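**Kira project report, section 4: our rules for a fair run**
Dimas Entili, with the Horthorpe group, June

I thought the rules would be the dull part of this project and they've ended up being my favourite! Kira is our tidying task, run entirely in simulation: an arm, a perforated table, kitchen things and two crates. Before we could compare anyone's controller with anyone else's, we had to agree what a proper run looks like.

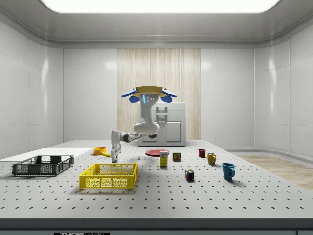 Rule 1 covers the start pose. Every run begins with the gripper open, empty and well clear of the objects, and the log only starts once that check has passed. We argued over how high "well clear" should be, and settled on a hover like the one over the red plate, where the fingers have plenty of room above the yellow box and the can. Selby (our supervisor) wanted a number as well, so it's 700 mm.

Rule 2 is the speed limit, up to 26 cm per second near any crate. Breaking it ends the run.

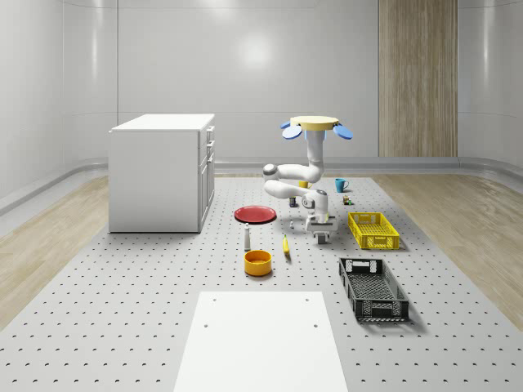
Layouts get their own rule, number 3, and it took the longest to write. We let objects and furniture move between layouts, because a controller that only knows one arrangement hasn't learned much. Crates may be turned too, so the black one can lie at an angle while the yellow one stays beside the base. Each layout is saved under its own name and must be run 7 times with no edits in between.

Yeom is still checking whether rule 3 should cover lighting. I'd say yes, but it's going in the next draft with a question mark.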